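Skerard Community Kitchen – Interim Report to the Kurkar Fund
Prepared by Fidelina Ñahui, 13 Aug 2022

1. Status
The dishwashing and tableware reuse component is on schedule. The Yeom site opened its washing line in the second month of the grant period and now handles all returned tableware. The Skollov site still sends its items to Yeom by van, pending a drain repair that the landlord has agreed to pay for.

2. Tableware
Disposable plates have been withdrawn at both sites. The replacement stock is 600 metal plates, bought in two lots. The second lot has a slightly deeper rim and does not nest with the first, so the lots are stored on separate shelves.
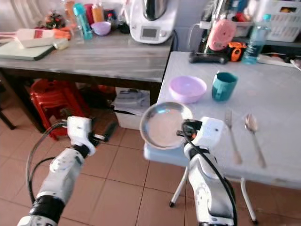

Loss has been lower than budgeted. Most missing items are mugs, and we have moved the return point closer to the exit at Skollov. A deposit was considered and dropped, as it would have required cash handling at the counter.

3. Water and energy
The Yeom meter is read at the end of each month. Consumption per wash cycle fell after the rinse valve was replaced. Figures for July are incomplete – the meter was changed mid-month and the supplier has not yet confirmed the closing reading.

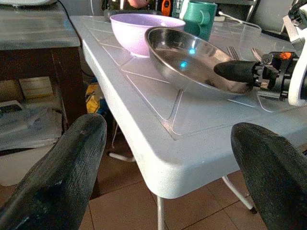 4. Spending
The equipment line is fully spent. Transport is overspent by $700, all of it due to the van runs from Skollov. We ask to cover this from the training line, where 2 of the 6 planned sessions were merged with the food hygiene course and cost nothing extra.

5. Next period
The drain repair at Skollov is scheduled for September. Once it passes inspection, the second washing line will be installed and the van contract ended. The revised budget table and the supplier invoices are attached as Annexes A and B.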